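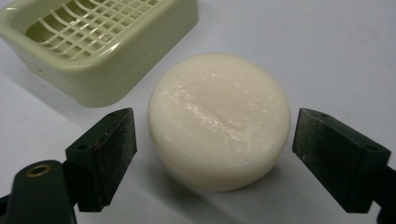

Cream soap, green dish

Clirklow Home & Household list
Message 1374
Subject: Re: Going back to bar soap in a hard water area

Hello all,

I've been meaning to answer this one since it went round, as I've been back on bar soap for two winters now and have Opinions. I'll put the bit I'm replying to first so it makes sense to the people on the digest.

> We moved to the Whitfield side last November and the water is like liquid
> chalk. I'd love to stop buying plastic bottles of handwash but the bar I
> tried left a horrible grey film round the basin and went to mush in the
> dish. My mother swore by bar soap all her life and I don't remember hers
> ever doing this. Is it the water, the soap or me? Also does anyone know if
> the Lukirau refill van still comes out our way?

Well, it isn't you! The film is soap scum and you'll get it with any true soap in hard water, dear or cheap, because the chalk in the water grabs hold of the soap before it gets a chance to lather. Your mother probably lived somewhere with soft water. Mine did, and she never scrubbed a ring off a basin in her life, lucky woman, whereas I've got white vinegar on the shopping list every single week.

What I do is wipe the basin round with a cloth every evening when I brush my teeth. Ten seconds, and it never gets the chance to set hard. If it has already set, warm some vinegar, soak an old flannel in it, lay the flannel over the worst bit and go and have your tea. Keep it off marble or anything like that (I found this out on my sister's windowsill and we don't talk about it), and don't ever let it near bleach. 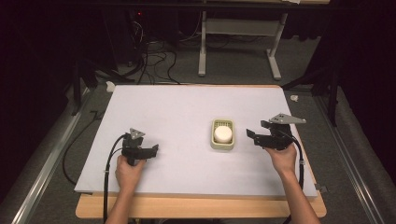
Reading time: 2 min

Now, the mush. That's nearly always the dish. A flat saucer with no drainage is hopeless, the soap just sits in its own bath all day. Get something with ribs or slots so the air can get underneath, and tip the water out of the bottom when you think of it. I rinse mine on a Sunday with the bathroom clean. It also wants to be well away from the tap, and if yours lives in the shower, put it up at the far end where the spray doesn't hit it.

The other thing is to unwrap new bars as soon as you buy them and leave them in the airing cupboard or on top of a wardrobe. They get harder as they dry out and last a good bit longer, and your towels smell lovely in the meantime. I buy a 600 g block from the Gombridge market stall when they have it and cut it up with a cheese wire - a knife makes it crumble. The plain olive one is gentle but it does go slimy, so if you hate slime go for one with some coconut or tallow in it. I use both, one for the kitchen and one upstairs.

If you've tried all that and the film still drives you mad, look for a "syndet" bar. It's made with different stuff and doesn't react with the chalk in the same way. I found it a bit squeaky on the hands but my husband likes it, and at least it comes in a cardboard box.

As for the van, last I heard it was still stopping outside the Whitfield chip shop until 6 pm, but that was before they changed the route, so do ring first. If anyone on the Clirklow end knows better please shout, as I'm nearly out of washing-up liquid myself.

All the best from a very chalky Gombridge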